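Pose tooling: what changed in release 33

Release 33 of the Pomunura tooling went on to the shared server on Thursday. It covers the path from raw gripper recordings to time-aligned trajectories. The policy training code is untouched, and checkpoints from release 32 load without conversion.

The main change is in tag handling. The old pipeline treated each fiducial detection as an independent measurement and let the smoother sort out disagreements. When a marker was seen at a shallow angle, the planar pose estimate could flip between its two solutions from one frame to the next, and the smoother averaged them into an orientation the gripper never had. Halina Pietrzak has replaced this step. Both solutions are now kept, each is scored against the inertial track over a short window, and the loser is dropped before smoothing. If neither scores well, the detection is marked invalid and the gap is bridged from visual odometry.

We reran the Krajewska set, 585 recordings in all, with the old and new code. Three recordings got worse. All of them have long stretches with the lens pointed at a blank wall, where odometry has little to hold on to and the old code was getting by on poor tag detections. They are listed in the tracker under "bridging" and should be left out of training for now.

Time alignment is also different. Offsets between left and right grippers were estimated once per session, from the start. They are now estimated at both ends, with linear drift assumed between. Genowefa Tomaszewski asked for this after the Tiltside recordings, where the two streams agreed at the first grasp and had visibly parted by the last. The fitted drift is written to the session header as clock_drift. Scripts that read the header by position will break and should read by key.

A smaller fix concerns masking. The static mask that hides the gripper's own body from the feature tracker was drawn for the previous jaw shells and left a strip of white housing exposed on one side. Features on that strip move with the camera and pull the odometry towards zero motion. The mask is now stored per gripper and chosen by serial number.

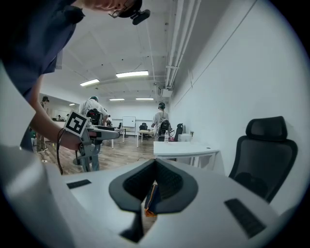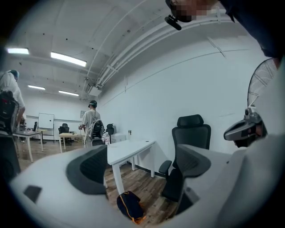
Gripper views in the office, with people and furniture beyond the jaws.

Moving people remain a weak point. The tracker rejects outliers well when one person crosses the view, less well when somebody fills a large part of it at close range. A person mask is being tested at Trindumbridge but costs too much time per recording to switch on by default. It can be enabled with the flag mask_people in the session config.

To reprocess existing data, run the migrate step first, then align. Running align alone will finish without an error and keep the old offsets. Bug reports go to Halina, with the session header attached.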